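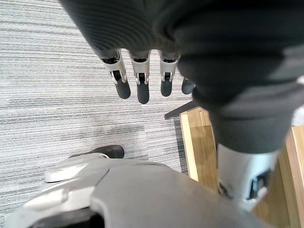 Reply from rutherford_intake
The Rutherford group does not support the change as drafted. A rule that removes every recording in which one hand is partly covered would remove the recordings from which a system is most likely to learn something about cloth. We ask that the draft be withdrawn until the reviewers have stated what they mean by "visible."

Nunska Data Forum > Collection Practice > Garments and soft goods
Topic: Proposed visibility rule for wrist views, two-handed tasks
Status: Open for comment until the end of May

Posted by nunska_review
The draft rule is restated for members who do not have access to the working folder.

Section 4, wrist views. An episode shall be accepted only if the fingers of the opposite hand can be seen in full in at least one wrist view at the start of the episode, at first contact with the garment, and at release. An episode that fails at any of these points shall be returned to the collecting site with the code OCC.

The rule was written after the review of the spring batch. The batch held 102 episodes, and reviewers returned 72 of them. The greater number carried remarks such as "hand under cloth" or "cannot confirm grip," which the sites found difficult to act upon. A written rule was requested by the sites themselves. Members are asked to confine their remarks to Section 4. Matters concerning lighting and floor marking will be taken up in a separate topic.

Posted by barex_floor
Barex requested the rule and continues to support it. Our operators were told in one week that an episode was returned for a covered hand, and in the next week that a similar episode had been accepted. They cannot be expected to work to a standard that changes with the reviewer. We would rather have a strict rule than an uncertain one.

We do have one question. Does "in full" apply to the fingertips alone or to the whole finger? In the view posted with this topic, the three nearer fingers are clear down to the dark pads, while the fourth is mostly behind the fabric and shows only its tip and a narrow part of the segment. Would that moment pass?

Posted by nunska_review
Under the draft, it would not pass if it fell at one of the three named points and no other wrist view showed the fourth finger. The word "full" was meant to cover the finger from its base to its tip.

Posted by rutherford_intake
The answer given to Barex illustrates our objection. A person looking at that view has no difficulty in saying where the hand is, which way it points, or how the fingers are spread. The fourth finger can be placed with fair confidence. If the purpose of the collection is to teach a system to manage garments with two hands, then a hand that disappears in part behind the garment is the ordinary condition of the work. To reject it is to collect a set of examples that does not resemble the task.

It should also be noted that the finger positions are recorded by the hands themselves at every step. The view is one source among several. A covered finger is still a measured finger.

Posted by jevton_help
Two points regarding the labeling tool, as several members have written to us privately.

First, Jevton does store the joint record beside each view, and reviewers can open it in the lower panel. Few appear to do so. The panel is closed by default.

Second, the tool already has a field for partial cover. It accepts one of four values: none, tip only, segment only, whole finger. The field is optional at present and is left empty in most of the spring batch. It can be made required at the next update if the forum so decides. No other change to the tool would be necessary.

Posted by barex_floor
We were not aware that the field existed. It does not appear in the operator guide that was sent to our site.

Our reservation about the Rutherford position is a practical one. The joint record states where a finger is. It does not state whether the finger is holding the cloth, pressing on it, or caught beneath it. With knit goods this matters a great deal. The ribs stretch, the load on the finger is small, and the record for a light pinch is close to the record for no contact. We have had reviewers mark a successful grasp on the strength of the joint record where the garment had in fact slipped before the lift began. An unobstructed view would have settled the question.

Posted by seconded_reviewer_b
I write in a personal capacity and not on behalf of the review group.

I returned a fair number of the episodes in question, and I would return most of them again. I do not agree that a covered hand is always the ordinary condition of the work. In many of the episodes the operator had brought the forearm across the body and left it there with fabric hanging over it, although nothing in the task called for that position. The system will learn that habit along with everything else. A rule that discourages it would improve the collection even if the views themselves were of no interest.

I would add that reviewers are given very little time for each episode. A request that they open a second panel, read a joint record, and weigh it against the view should be accompanied by a request for more hours.

Posted by rutherford_intake
We accept the last point without reservation. We do not accept the first. If the concern is operator habit, the proper place for it is the operator guide. The draft would return an episode in which the operator had no choice in the matter, such as turning a sleeve or drawing a collar through, and would treat it in the same manner as one in which the operator was careless. Both would receive the code OCC, and the site would learn nothing from it.

Posted by small_site_contributor
We are a small site and collect for Nunska in the mornings only. May I ask what becomes of returned episodes? Ours were returned with no indication as to whether they should be deleted, repeated, or held. We have held them, and storage is becoming a difficulty.

Posted by nunska_review
Returned episodes should be held. Under the present agreement all recordings, accepted or returned, are to be kept until 2031. Sites with limited storage may transfer returned episodes to the central archive. The form is found under Site Services and is processed at the start of each month. We regret that this was not stated in the return notice, and the notice will be amended.

Posted by small_site_contributor
Thank you. The form asks for a batch code and ours has none. Is the site code sufficient?

Posted by nunska_review
Yes. Please enter the site code in both fields.

Posted by jevton_help
A further observation on the labeling of items that are not part of the task. Wrist views take in a good deal of the floor. The view at the head of this topic includes striped carpet, a light wooden surface to the right of it, and a black shoe. Some reviewers draw a region around every such item, and others draw none. The tool will accept either, but the two practices should not be mixed within a batch. We would welcome a ruling.

Posted by seconded_reviewer_b
Footwear should be marked in my view. It may indicate that a person is within reach of the arms, and a later user of the collection may wish to set such episodes apart. Carpet and flooring need not be marked.

Posted by barex_floor
Agreed as to footwear. On flooring we would prefer a single note for each batch, entered by the site, with the floor covering named once. Our operators work on more than one surface and the change does affect how a dropped garment lies.

Posted by rutherford_intake
Rutherford has no objection to either suggestion.

On Section 4, we offer the following wording for consideration, in place of the draft:

An episode shall be accepted if, at first contact and at release, the state of the grip can be determined from any view together with the joint record. Where a finger is covered, the cover field shall be completed. Where the state of the grip cannot be determined, the episode shall be returned with a code that distinguishes cover required by the task from cover that could have been avoided.

Posted by barex_floor
The wording is an improvement, but "can be determined" returns us to the reviewer's judgment, and that was our original complaint. Barex could support it if two reviewers were required to agree on any return, with the reason entered in words as well as by code. Without that provision we remain in favor of the draft.

Posted by seconded_reviewer_b
Two reviewers for each return would double the work on the most difficult part of the batch. I cannot support it on the present hours. I could support a second reading where the site asks for one.

Posted by nunska_review
The suggestions have been noted. The review group will prepare two versions of Section 4, one following the draft and one following the Rutherford wording, with the second reading at the site's request included in both. The three-point check at the start of the episode will be dropped from the second version, leaving first contact and release.

The cover field in Jevton will become required for new episodes at the next update, whichever version is adopted. Sites need not complete it for episodes already submitted. Footwear will be marked, and flooring will be entered once for each batch by the site.

Posted by barex_floor
Will the operator guide be reissued at the same time? Ours still describes the old folder layout.

Posted by nunska_review
The guide will be reissued after Section 4 is settled. In the meantime the page on folder layout may be disregarded.

Posted by rutherford_intake
Please send both versions to the intake address as well as posting them in this topic. Our collecting staff do not all have forum accounts.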